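Filed under: Diary, Robot Wrangling

Pens, pens, pens

16th June, by Kendra Poirier

So I've been on the desk set all day, and I promised myself I'd write it up before dinner instead of leaving it for a week and forgetting everything that mattered.
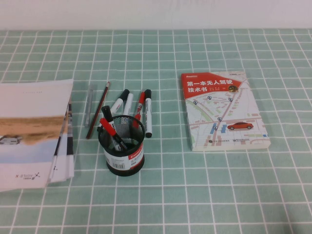 Six weeks into this contract at Foltcombe and I still haven't come up with a good answer when my aunt asks what I do. "I tidy desks so a robot can learn to tidy desks" is as close as I've got, and she always says she's got a desk I can practise on. Fair enough. But it does sell the job a bit short! Most of the day is spent working out what a messy desk looks like when somebody hasn't messed it up on purpose, and that's a lot harder than it sounds.

The task this month is called desk reset. Markers go back in the mesh holder, pencil goes in after them, book gets squared up, papers get squared up, done. Each go at it is an episode, and every episode begins with a layout that I make by hand and then photograph with the fixed camera before anything moves. Li (our name for the policy, after the first three letters of a folder nobody's allowed to rename) gets the starting view plus whatever the arm does next, and is meant to pick up the general idea from enough of them.

We got 119 good episodes banked by the time I left. I'd hoped for more but I'm not going to sulk about it, because the morning was a write-off.

The write-off was my fault, mostly. I'd set up a whole run of layouts with the markers behind the holder, all leaning more or less the same way, a couple of them overlapping. Looked lovely. Very casual. Then I went back through the starting views over my coffee and it was the same lovely casual heap again and again, because apparently when I try to drop markers at random my wrist has one idea and sticks with it. If you train on that, the thing learns that markers live behind the holder, and the first time somebody leaves one in front of the book it'll go hunting in the wrong spot. I've seen it do precisely that with spoons. It was painful.

So I kept a few of those and binned the rest, and after that I used the dice. I'd been avoiding the dice because they make me feel like I'm playing a board game at work, but they're good. One roll for which part of the cloth, one for the angle, and I'm not allowed to argue with it even when it puts a pencil somewhere daft. The squares on the green cloth make this miles easier, by the way. I used to hate that tablecloth. It's the colour of a dentist's waiting room. But you can say "two squares left of the book" and the person on the other end of the headset knows exactly what you mean, and I've come around to it.

Other things I want to remember:

The mesh holder is a pain. The depth view goes all speckly where it can see through the mesh and the grasp planner gets ideas about things inside it. Trumeck (that's the labelling tool, awful name, I didn't pick it) kept drawing the outline of the red marker in two bits, one above the rim and one through the mesh, as if there were a pair of them. I fixed those by hand. I'm told the next version handles it, but I was told that about the last version too.

The caps matter more than I'd thought. Black cap, white body, on a pale green cloth with white lines - the cap is easy to find and the body sort of melts away. Li goes for the cap nearly every time. That's fine when the cap is the end you want to hold, and rubbish when it isn't, because then the marker goes into the holder upside down or skates off the rim. I've made a note asking for more starts where the black end points toward the front. We'll see if anyone reads it.

The book's a keeper. It's the driverless technology one with the big red banner and the little map pins all over the cover, and I can't read it, but I've grown fond of it. It's properly thick, so it throws a bit of a height difference into the layouts, and the cover's so busy that the detector has to work for its supper. There was some talk about swapping it for a plain notebook to make the numbers nicer. I said no. Nobody has plain desks! My own desk has a mug ring on it in the shape of Tasmania.

The papers are the opposite problem. The AgileX brochures slide over one another if you so much as breathe near them, and the labels want to know whether that's one object or a whole lot of objects. We went back and forth over this for ages at lunch. I think a stack is a stack until you pull one sheet off it, and then it's a stack and a sheet. The other camp thinks every visible edge should get its own outline, and I'd like to invite the other camp to come and draw them. For now it's one outline for the pile, and a tick box for "fanned".

Poltau came on the call just after lunch. They're the people who'll be using all this at the other end, and they wanted to know how we decide when an episode counts as good. I had an answer ready for once. It counts if the start is different enough from its neighbours, if the arm finishes without me reaching in, and if the final layout would pass with somebody who'd never seen the instructions. That last one's mine and I'm a bit proud of it. They also asked whether we keep the failures, and yes, we do, in their own pile, with a short note on each. Mine tend to get chattier as the afternoon goes on. One of them just says "oh, mate".

They want a second set by September with more clutter and different lighting, so that's the winter sorted. I put my hand up for the lighting because I'm sick of being cold next to that wall and the lamps are warm. Very scientific reasoning.

My teleop has got better, I reckon. I was hopeless for the first fortnight. Everything I picked up I picked up like it was a live prawn, and you could see it in the recordings, all those dithery little corrections. The worry with that is the robot learns your dithering right along with the task. What helped was going slower on the approach and then committing, no second thoughts once the fingers are around the thing. I did nine in a row this afternoon without a fumble and did a small dance that the room camera will have caught, so that's on the record forever.

Still can't do the grey case, though. It's slim and it's see-through-ish and it sits so low on the cloth that I scrape along beside it like I'm trying to lift a stamp with oven mitts. I tried coming in from the end, I tried tipping it, I tried shoving it to the table edge (not allowed, the papers live there). Best I managed was pinching the long sides very close to the cloth, and even then it was more luck than skill. I've asked to have it left in as a thing that sits there and doesn't get moved, at least for this batch. Objects you're meant to ignore are useful as well, and my shoulders could do with the rest.

I should write down the reset order while I've got it in my head, because I changed it twice today and tomorrow I'll have no clue. Book first, then papers, then holder, then the case, then pencil, then markers last with the dice. If I do the markers any earlier I knock them with my sleeve when I reach across for the book. Sleeves rolled up. Watch off too - it caught the holder this morning and there were markers all over the lino.

Walked home the long way to get the screens out of my eyes. It had rained and the magpies were out strutting about on the oval. I stood there watching one pick up a stick, drop it, turn it around and pick it up again by the better end, first go, no demonstrations, and I was quite put out on Li's behalf.

Leftover curry for tea. Must remember to take the spare dice in, the red one's gone under the bench and I'm not moving that bench on my own.

Recent entries
Spoons, and why I never want to see another one
The headset gave me a forehead dent
First fortnight at Foltcombe
What I packed for the move
Slow cooker chickpeas (again)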